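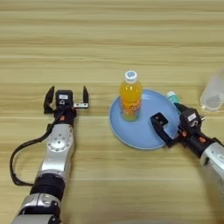
Annatjie Hendricks wrote most of the bench rules that Zilier now applies to its two-armed cells at Drandthorpe. The document runs to six pages, and she would like it shorter.

The first rule concerns speed. Arms working over a shared table are limited to 25 per cent until both operators have signed the sheet. "People object to that one," she says. "They want to see it move."

The second concerns shared space. Only one gripper may close over a plate or tray at a time, and the other must wait open and clear of it. Joubert, which checks the rules each August, asked for a minimum gap as well. Hendricks settled on 40 mm, measured between the fingers and not the wrists.

Cables took longer. "A loop at the wrist is fine if it has been measured at full reach. We had it as 'adequate slack', and every site read that differently."

Bottles must be capped before a run, and grip pads are inspected every 300 cycles. Wirkeck uses a longer interval. Hendricks has asked for its wear records and is still waiting for them.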